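Robotics club update, Jan 22, 2020. We have a simulated kitchen, a simulated arm and 31 kids with opinions about both.

The assignment was tidy up the kitchen. The team from Kamville wrote a planner that treats every object as a dish until proven otherwise. You can guess what that means for bread.

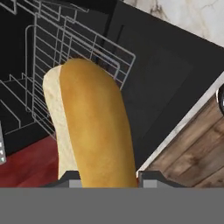
I asked who labeled the objects. Long silence. Then Maarten Van Dijk said the loaf was "dish-shaped." He has 2 more weeks to defend this position.

In fairness, the grip is great. In September these same kids couldn't hold a mug in the simulator without launching it toward Waltville.

Scoring is out of 2000, by the way. Ms. Pawłowska won't say why. The bread run got 3.

Next meeting we add a "food" category. There is already an argument about soup.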